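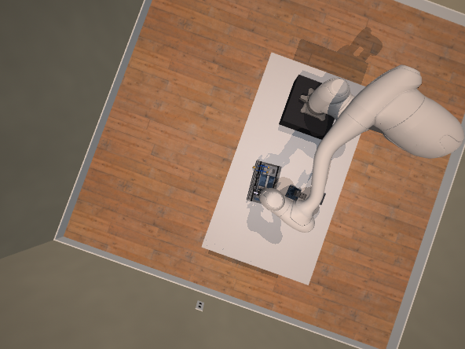

Drerura Jundska 20 floor sander: long-term review

The Jundska is a 20 cm disc sander sold for site-finished and engineered timber floors. Rated draw is 2000 W on a standard 10 A outlet, and speed is fixed. I bought mine in October and have since put two floors through it, one cypress and one mixed-species hardwood.

Cutting performance

On 40 grit the machine levels cupped boards at an acceptable rate, with no stall under normal handle pressure. Mixed-species floors are harder. Soft boards dish next to dense ones unless the final coarse pass is taken at a shallow angle to the grain. Swirl marks at 80 grit were light and came out at 120. Knots stood slightly proud on the cypress and needed hand scraping.

Edge work is average. The guard leaves a strip along the skirting that has to be finished with a separate edger. Table legs and other fixed obstructions need the same treatment. 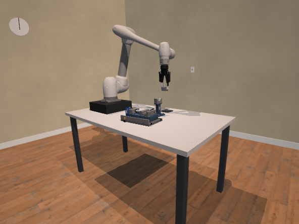
Dust collection and consumables

The supplied bag is undersized and I stopped using it. Connected to a Schwaiger extractor, the sander left very little dust on the sills. The hose cuff is a loose fit – tape it. Lorkum discs hold well on the backing pad, though the coarse grades clog on old varnish. The replacement pad is part number 2656 and takes 2 screws.

Noise is high and hearing protection is required. The handle grips transmit some vibration at start-up, less once the disc is flat on the boards. 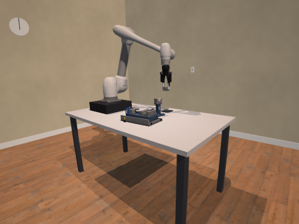 Tanveer Butt disagrees on the edge work: with the guard flipped up and a worn 80 grit disc, he gets close enough to the skirting to skip the edger in small rooms, but he wouldn't try it on a soft floor.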